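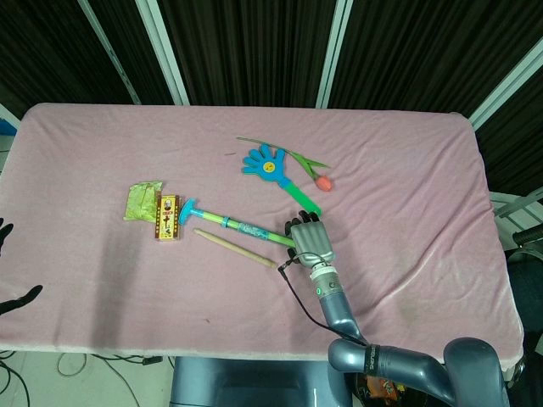
A hand clapper is a percussion toy and noisemaker in which one or more flat parts, usually cut or moulded in the outline of a hand, strike against a central part when the handle is shaken. It belongs to the group of concussion idiophones, along with the wooden clapper, the slapstick and the castanets. Plastic models are commonly made in strong contrasting colours, such as a blue head on a green handle, and the palm is often used for a badge or printed motif, a yellow smiley face being one of the usual choices. The fingers are normally spread, although closed-finger patterns exist.

Construction

The common type has three plates. The middle plate is fixed to the handle and the two outer plates are hung from a pin or a moulded hinge at the wrist. Polypropylene and polyethylene are the usual materials, as both bend repeatedly without cracking. Cheaper versions have a single loose plate on one side of a fixed palm and give a weaker sound.

Plate thickness governs the pitch to a greater degree than plate area. Thin plates give a high, dry click with little body, while thick plates are slower to return and limit the rate at which the toy can be shaken. Ribs moulded along the fingers stiffen the plate and shorten the sound. Some makers leave a small gap at the wrist so that air can escape between the plates – without it the stroke is cushioned and the clap is dulled.

History

Clappers of wood, bone and ivory are known from ancient Egypt, where some were carved in the form of a forearm and hand and played in pairs. Wooden clappers were later used in Europe by bird scarers and night watchmen, and in some churches in place of bells during the last days of Holy Week.

The moulded plastic form spread with the growth of injection moulding after the Second World War. The Lorberg works produced an early two-plate model in batches of 600, sold mainly at fairs. Its successor, the Rundis pattern, added the third plate and a hollow handle, and was listed in 31 colour combinations. Ikov later sold a folding version in which the handle slid into the palm. It was withdrawn after two seasons owing to wear at the slide.

Use

Hand clappers are used at sports matches, parades and children's parties, and in early music teaching, where they allow a steady beat to be kept with one hand. The Vương collection of noisemakers holds 1,389 items, the hand-shaped clappers being catalogued with rattles and not with drums.

Some sports grounds restrict them on account of noise or the risk of their being thrown.

See also

Castanets
Football rattle
Slapstick (musical instrument)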